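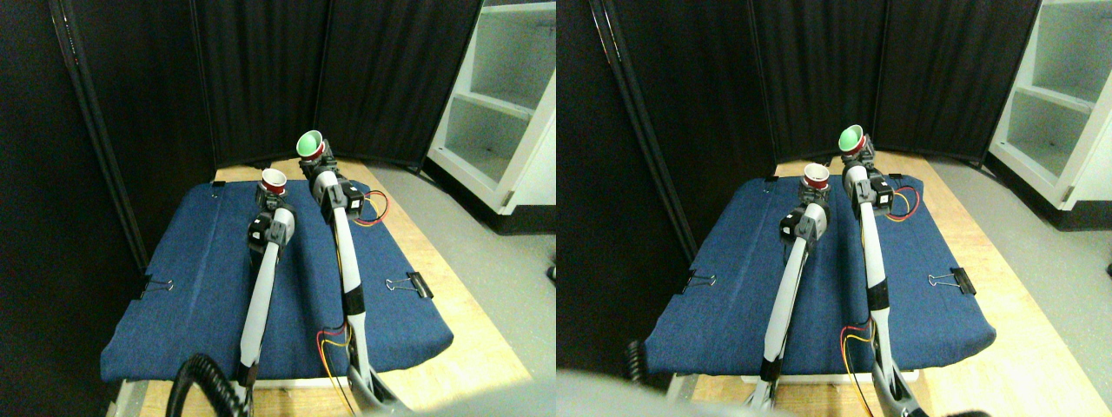 Crossing at Rarnulo Road: what we know and what we ask

Many of you wrote to the newsletter after the accident in May, when a cyclist was hit by a delivery truck at the corner of Rarnulo Road and Cui Street. I promised to collect the information in one place, so I try to do it now. I am writing for the Traltach Residents Association, but the opinions in this item are mine.

The accident happened shortly after 6 a.m., when it was already light. The cyclist, a man who lives on our side of the road, was going straight toward the station. The truck was turning right into Cui Street. The driver stopped and called for help himself. The cyclist had a broken collarbone and several cuts, and he is at home again with his family. He asked us not to print his name, and I ask everybody to respect this also in the online group, where the name was already written two times and removed.

The police have not finished their report. An officer told us by phone that no charge has been made until now, and that they still look for one witness, a woman who was walking a dog on the north sidewalk and who spoke to the driver before the ambulance came. If this was you, or if you know her, please call the Traltach station at the front desk. You do not need to give a statement on the same day. They would also like to hear from persons who have a doorbell camera between the bakery and number 33. Please do not delete the recordings from that morning, even if you think they show nothing.

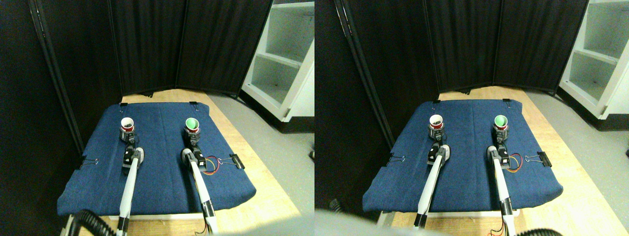 Several neighbors asked if this corner is more dangerous than others. Parvaneh Kazemi, who kept the notes for our traffic group in the last years, went through her folders for me. She found three letters to the city about the same right turn. The oldest of them asks for a mirror, and the answer was that mirrors are not used on roads of this class. The second asks to cut the hedge, and this was done once. The third letter, from last autumn, asks for a separate green phase for bicycles and walkers. On this one we never received an answer, only a confirmation that it arrived.

According to the traffic count that the city sent us with the second letter, 2,000 vehicles pass the corner on a normal working day, and 80 of these are heavy trucks. Most of the trucks go to the Noltura warehouse at the end of Cui Street. I wrote to the warehouse manager and got a polite reply. From next month their own drivers will come by the ring road before 9 a.m., but the company says it can't decide the way for the trucks of other firms. I think it is a good first step and I thanked them for it.

Stamatia Lazaridis has prepared a petition for the separate green phase. It needs 500 signatures before the city council must put it on the agenda. The paper lists are at the bakery, at the library desk and in the entrance of the school. You must be a resident of the district and at least eighteen years old, and please write your full address, in clear letters. On the last petition many lines were refused only for a missing house number. If you can't go out, Stamatia will come to your door with a list. Leave her a message at the library.

Until something changes at the lights, please be careful at this turn. When you are on a bicycle and a truck stands at the red light, stay behind it, also if there is space on the right side. Parents who bring children to school can use the small bridge behind the playground, which takes four minutes more. The gate there was locked in winter but it is open now from 7 a.m.

The council meets again after the summer break. I will write in the next issue how many signatures we have, and when the police report is ready I will ask for a copy of the part which is public.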